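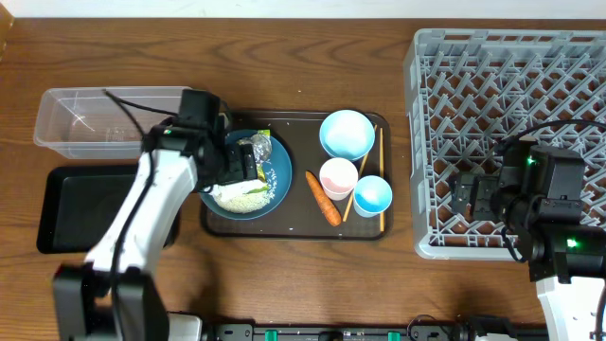
Figure 4-1. Tray clearing on the two-arm station. Left gripper at the plate, right gripper over the dish rack.

4. Setting up a tray-clearing run

This section assumes that both arms are mounted on the rail and that the Stirner controller has passed its start-up check (Section 3). If either arm was removed or swapped after that check, repeat Section 3 first.

4.1 Laying out the table

1. Place the serving tray between the two arms.
2. Place the dish rack on the right side of the table, within reach of the right arm.
3. Place the clear container and the black tray on the left side.
4. Load the serving tray with the dishes and food items for the run. Items may overlap. Chopsticks may be laid at any angle.
5. Keep at least 30 mm between the serving tray and the dish rack.

Note: Clear containers are harder to locate than opaque ones. If the container is not found on the first pass, open Texier, select Zones, and draw its outline by hand.

4.2 Checking the cables

1. Move each arm by hand through its full range with the motors off.
2. Confirm that the cable follows the arm without pulling tight or catching on the rack.
3. Leave slack at the wrist. A loop that rises over the rack is acceptable - a loop that hangs into it is not.

CAUTION: Keep hands out of the work area whenever the motors are on. A stationary arm can start moving without warning.

4.3 Setting grip limits

1. In Texier, open Grippers and select Left.
2. Set the grip force limit to 43 percent for plates and bowls.
3. For wrapped or soft items, select the Soft profile. Do not raise its limit.
4. Repeat for Right.

4.4 Starting the run

1. Set the speed to 30 percent for the first run of any new layout.
2. Press Start and keep one hand near the stop button.
3. If a gripper presses down on a dish without closing, press Stop, raise the arm 200 mm, and repeat the height calibration in Section 3.6.

Note: Layouts saved in Droltetti version 2 or earlier do not store rack position. Enter it again before starting.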